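Robot arms take up the glass rod at Clurus

11 Jul 2022

The folks at the Clurus testing lab have been stirring things by hand for as long as anyone there can remember, so it was a pretty big change this summer when a pair of robot arms from Nikent took over a share of the bench work. The arms handle the glass rods and beakers for the simpler sample runs -- 882 of them so far -- and the staff have been surprisingly fond of them from the start.
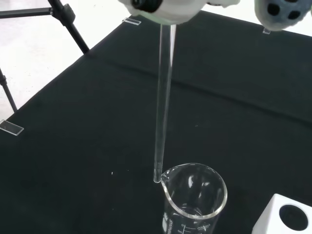
A gripper holds a glass rod at the spout of a beaker on the Clurus bench.

What has changed most is the shape of the day. Technicians who used to spend whole mornings on their feet now set up a run, keep an eye on it, and get on with reading results or calling customers (and yes, a few more coffee breaks have crept in too!). All 17 of them kept their jobs, and the early shift has been moved back an hour, which went over very well with the parents on the team.

Trickier samples still go to people, and the lab says that will stay the case at least until October, when it plans to look again at how the work is shared.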